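Prundska (dataset)

Prundska is a collection of recorded robot demonstrations for learning manipulation inside desktop computers. It was prepared by the company Jadden and first released in May 2020. The collection contains 3,537 demonstrations and is used mostly for training policies by imitation.
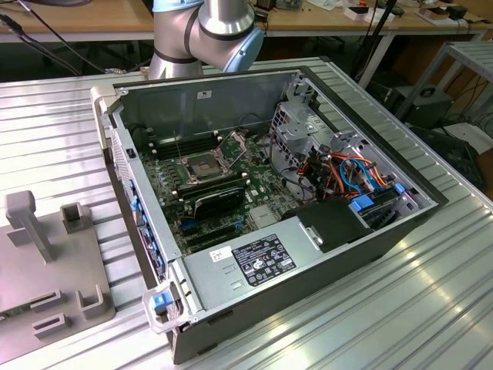
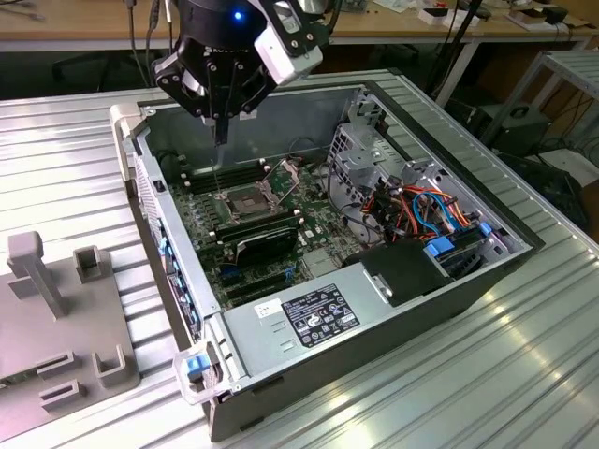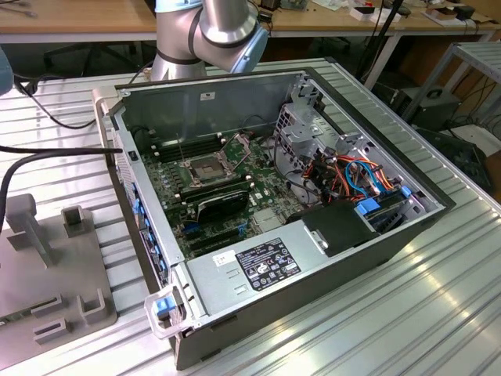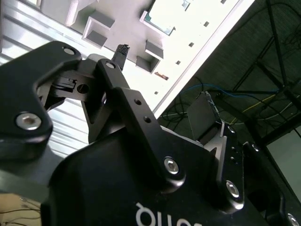
Views from one Prundska recording place. First three: the opened computer tower on the work table, from fixed cameras. Last: the gripper, from the small camera near it.

Background

The project was started by Krum Krasniqi, who had worked before on the sorting of electronic waste. His first plan was to write the motions by hand for each computer model. This proved too slow, and in October of the previous year the group changed to collecting examples from human operators. Marek Mikuš joined at that time and wrote the recording program, called Worklow.

Collection

Each demonstration, or episode, is made by an operator who guides the arm from a distance. The computer tower lies on its side with the side panel removed, so that the motherboard can be reached from the top. Next to it is a gray fixture plate, which stays in the same position for the whole session.

An episode begins when the operator gives the start signal and ends after 40 seconds at the latest. Worklow stores the joint positions, the gripper command and the pictures of all cameras with a common clock. The fixed cameras give the general position of the arm and the case – the camera at the gripper is meant for the last part of the approach, when the arm can hide the target from the other views.

Between episodes the tower is turned or moved a little by hand. Without this, the trained policy tends to repeat one path and does not look for the socket. Failed attempts are kept and receive a separate mark. The release has 253 of them.

Versions

The smaller edition, named Lukáč, has only the episodes of 5 operators and lower picture resolution. It is intended for testing a training program before the full set is loaded.

See also
Imitation learning
Teleoperation
Robotic disassembly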